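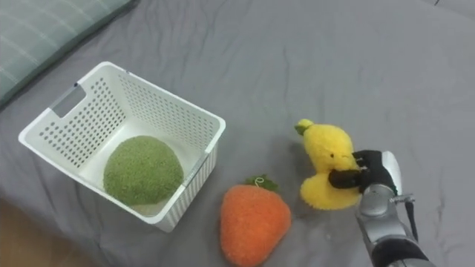 # Week 8: Sleep Before the Light Bulb

Handout for the evening section. Bring it back next week, because I am not printing it twice.

Last time we left the household at supper. Tonight we put it to bed, which took longer than you'd think. A mattress in a modest farmhouse was a sack stuffed with straw, husks or whatever the barn could spare, and it had to be shaken out, turned and beaten flat before anyone lay down. Those who could afford feathers had feathers, and a servant to fluff them.

Some words to know:

- **Tick:** the cloth case that holds the stuffing. The bug is a separate matter, though often present.
- **Bolster:** a long pillow running the width of the bed. Shared, like everything else.
- **Truckle (or trundle):** a low bed that rolled under the high one. Children and servants got this.
- **Warming pan:** hot coals in a lidded pan on a long handle, slid between the sheets. Your insurance company would like a word.
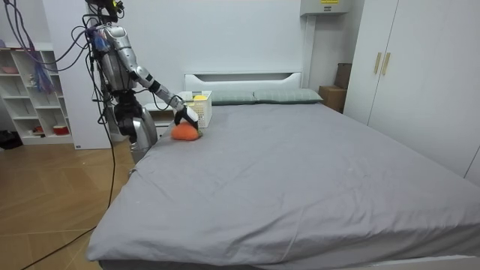 ## Two sleeps or one?

You will have read that people once slept in two shifts, with an hour or so of wakefulness in between for prayer, chat or visiting the neighbors. The evidence is real: diaries, court records and medical advice mention a "first sleep" as if everyone knew what it was. How common it was, and where, is still argued over, at a volume that suggests the scholars involved could use a nap.

Rasha Hakim's chapter in the reader (start at page 266) takes the cautious side. Erasto Mabula's reply takes the other and is rude about her footnotes. Read both. Pay attention to what each one counts as proof, and to whose nights got written down in the first place. A man who keeps a diary by candlelight can afford candles.

Things to chew on before March, when the long paper is due:

1. Why would a court record be a better source on sleep than a doctor's book? Why might it be worse?
2. Beds turn up in wills again and again. What does that tell you about their price?
3. Privacy in the bedroom is fairly new. Who gained from it, and who was moved to the attic?

The paper counts for 50 percent of the grade. "I overslept" has been tried, with citations.
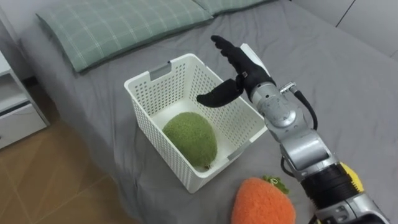
Page 8

**Reading for next week:** the Gashi packet, first half only. Skip the appendix on bed curtains unless you have strong feelings about fringe. We'll start with laundry and move on to bedbugs, so eat beforehand.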